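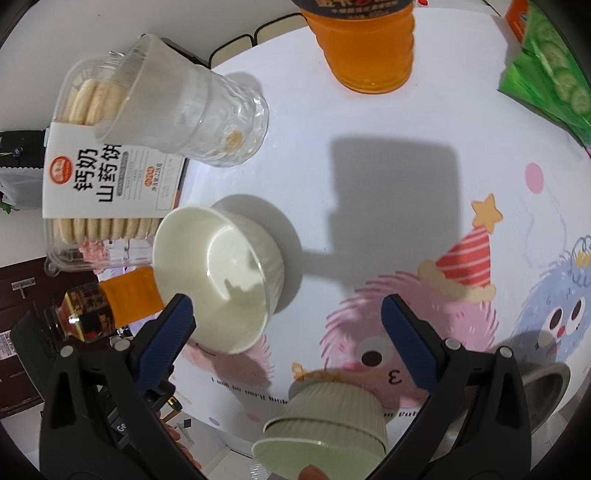

3.2 Table setting and materials

Snack tables differ from dinner tables in one respect that matters for our coding: food stays in its package while the dishes move. We therefore recorded packages and dishes on separate sheets. The round table had a white cover printed with cartoon characters. Dishes included a pale green bowl with a ribbed outer wall, a white bowl and a clear cup. Pale round biscuits in a clear package with a printed label (钙奶山药饼) served as the main food item.

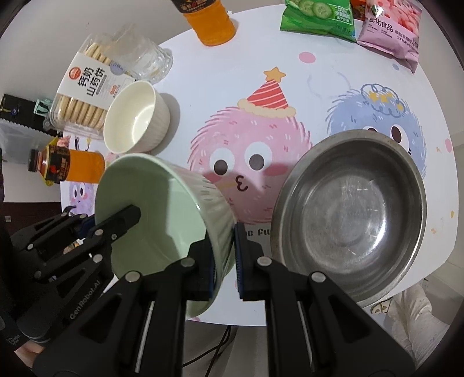

Each dish was coded as upright, on its side or upside down. A bowl leaning at any angle was coded as on its side. Onyeka's earlier sheet from the Rikcombe sessions had a fourth code for stacked dishes, which we dropped after the May trial. Bottles were coded the same way, with the cap direction noted when it could be read.

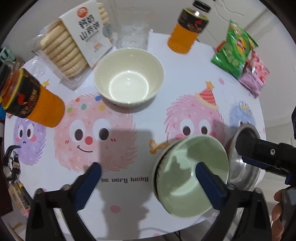
Two coders worked through 200 table states, and 50 of these were coded twice. Most disagreements concerned clear items, whose outlines were hard to make out against a white cover. Metal dishes caused fewer problems, although reflections sometimes hid the line of the rim.

Figure 2. Dishes and packaged snacks on the round table, shown in three arrangements.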